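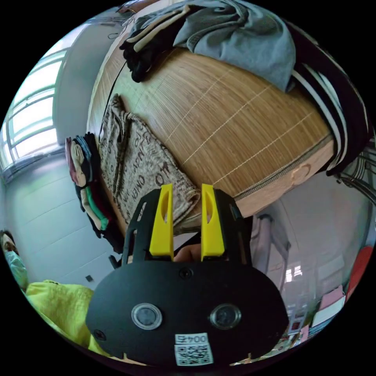
Winter doona drive – thank you, Skilen!

Well, what a lovely response we've had to the bedding drive, and it's only June! When we first talked about it over a cuppa we thought we might fill a cupboard, and now the cupboard, the hallway and half of the Stulo Street hall are full of doonas, blankets and flannelette sheets – 100 doonas at last tally, which is a marvellous effort from a town of 2,000 people. Please keep them coming until Saturday, washed and dried if you can manage it, and tied up with a bit of string or an old belt. Pillows are trickier, so new ones only, please.

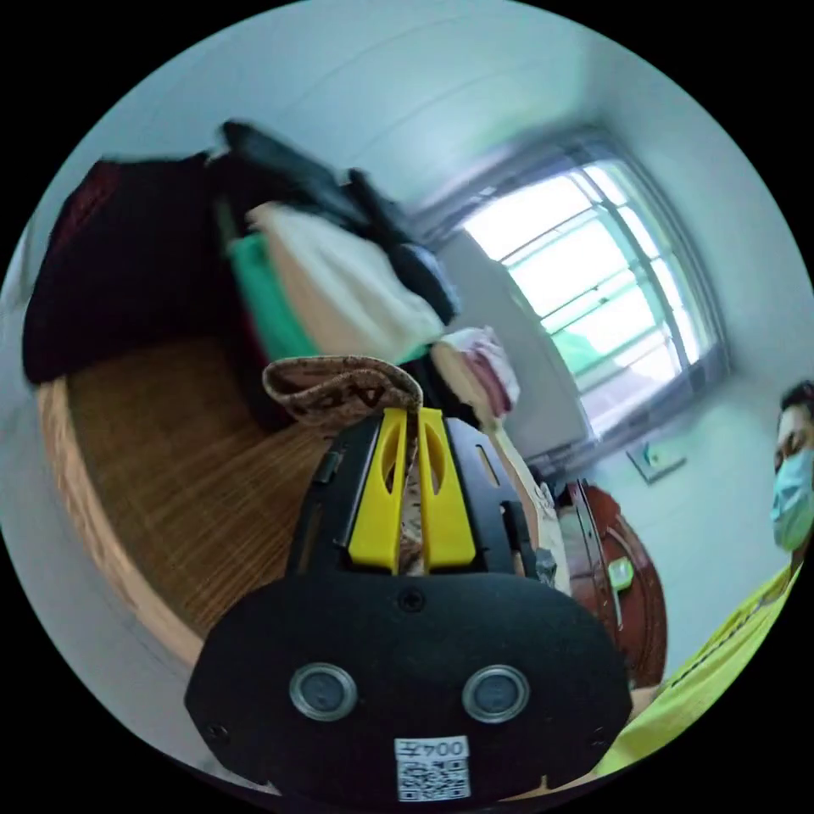 Hafþór Eskildsen wrote in to ask whether we'd take cot blankets too, as he has 3 good woollen ones going spare. Yes please, Hafþór – drop them at the side door on Cenusik Lane any time after 3 in the afternoon.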